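Judge home robots by the ordinary room

The Bolholm open day in September offered something trade shows seldom do: two-armed robots doing chores in a lived-in home. I think more developers should demonstrate this way, and publish what they measure.

Start with the fabric

Soylu, which runs the trials, lists laundry as its hardest category. A printed garment laid on a quilted mattress gives two soft surfaces, one on top of the other. The fingers have to close on the first and leave the second alone.

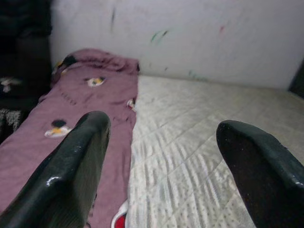 Small objects count too

Visitors asked mostly about speed. I would ask about variety. Tissues and a plastic cup make a modest test, but a crumpled tissue has no fixed shape, and a gripper program that expects one will fail.

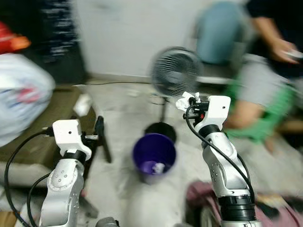
The case against staged closets

Sevent, a competitor, tests on a rack of 200 identical shirts. The results are tidy and say little about a household.

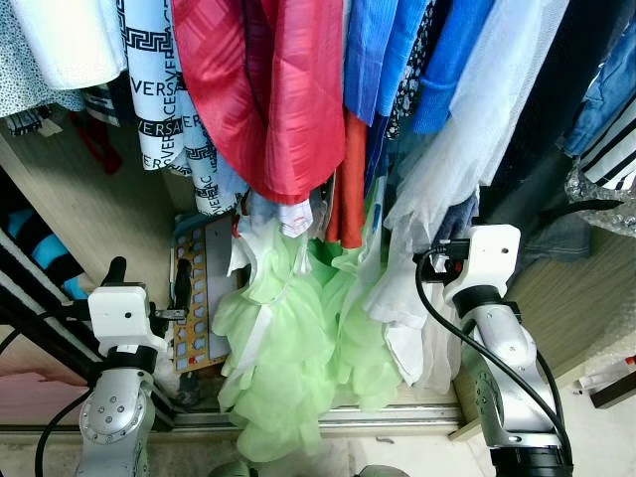

Published scores should state the conditions of the test. Soylu's handout reports 594 completed grasps out of 2000 attempts, all in furnished rooms. That is a low rate, and I trust it more than a high one from a bare lab. A satin-like garment, a knit sweater and a ruffled tulle dress on the same rail each bend and slide differently, so one grip force will not serve for all of them. Any score that leaves out the fabric mix should be read with care.

Two arms cost more than one. For a long garment spread across a bed, I consider the second arm worth the money.

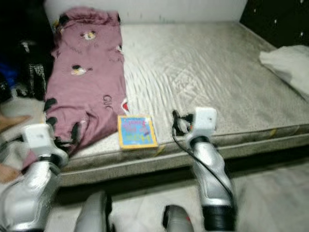 What buyers should ask for

Request the failure log before the price list. Zumska, the housing agency weighing a purchase, has asked for it, along with a repeat of the trial in 2 more homes. Other buyers should ask for the same terms.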